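Good practice for cleanup robots: talk notes

Thanks for staying. I know the coffee is next door and the slot is 40 minutes. Start with the rulebook, because everybody owns one and hardly anyone can find it. Ours at Trendanness was once 417 rules long. It's shorter now. 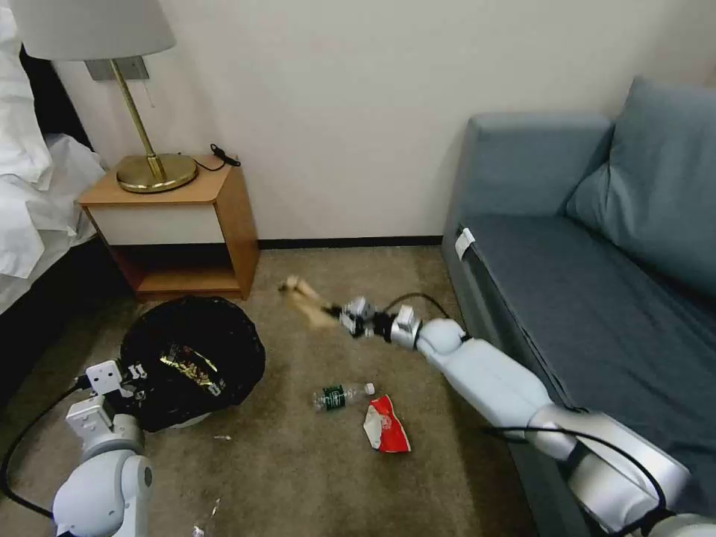
Rule one is that the robot doesn't decide what trash is. The property does, in writing, before the first shift. A water bottle on its side on the carpet looks like an easy call, until it's half full and belongs to a guest with a loyalty card. Write "on the floor, not on furniture" and stick to it. (Pause for the hotel people to nod.)

Rule two, one item per gripper. Drimix wanted two, to save time. Ask me over lunch how the meeting went.
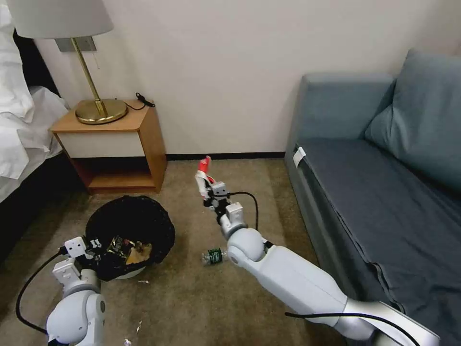

Rule three is about speed near fabric. Slow down near anything that hangs, and write the limit as a number. "Gently" is not a number – I've seen it in three drafts of the same standard.

Don't read the whole next slide aloud. Pick two lines.

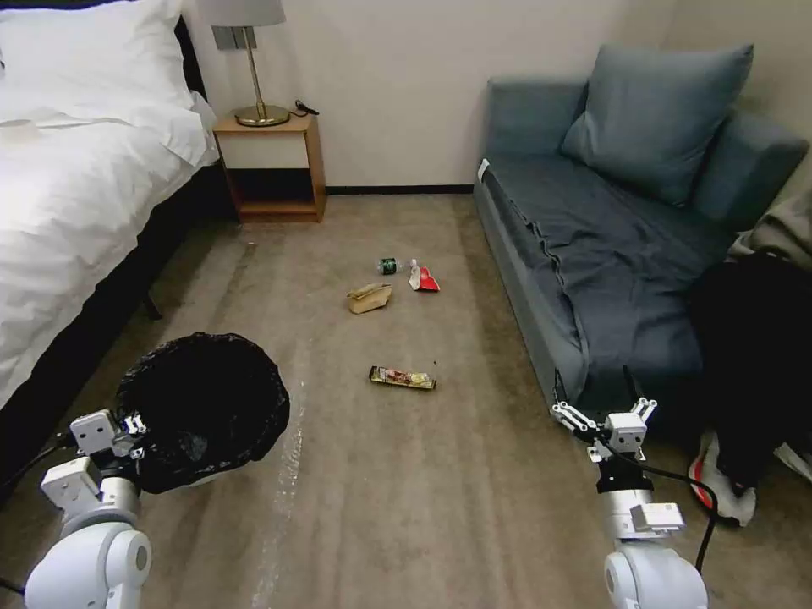

Who is allowed to restart the robot after a stop? The person who can see the whole floor, and that person only. Votlow put this on a card by the door and we copied it without shame.

Then logging. We keep more than 400 stop reports and I've read them all, which tells you about my evenings. Date, room, last item touched, who restarted. Four fields. Every extra field gets filled in with "n/a".
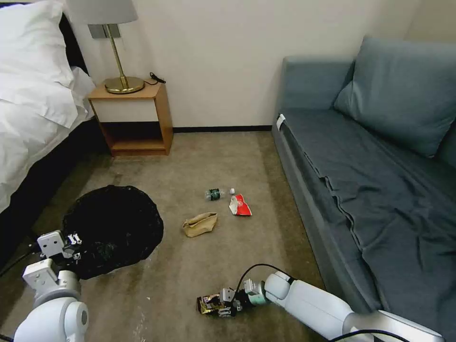 Juraj Kubíček
Operating Standards Lead, Trendanness

Last part, change control. If you edit a rule in April, retrain in April. Kohei Katayama has the template, ask him for the short one. Then questions, and repeat each one into the mic.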